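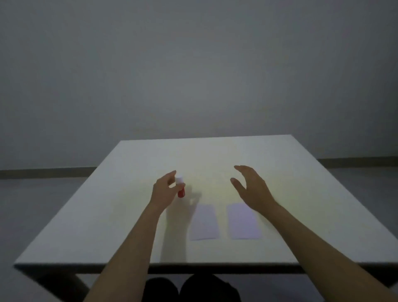
Pleltis Paper Club, planning meeting
05/10/2018
Present: Sena Mahama (chair), Alžběta Tichý (minutes), and members

1. Table. Everyone loves the square white one! Plenty of elbow room for gluing, and it stays in the room at Arruda through June. Agreed.

2. Card folders. Sena went over gluing: hold the sheet flat with one hand, work the glue stick with the other, and keep the second sheet close by. 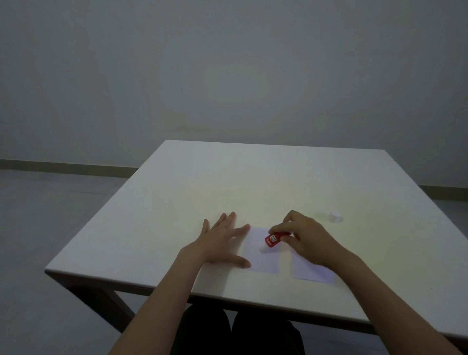
Go right out to the corners, because that's where last year's folders came apart. Alžběta will type this up for new members. We have 866 sheets in the cupboard, so we can start right away (hooray!).

3. Glue. Two boxes of sticks left. Sena to order 3 more from Rokum.

4. Tultow fair. We have a spot! Folders to be finished a week ahead.

Next meeting: same room, bring scissors.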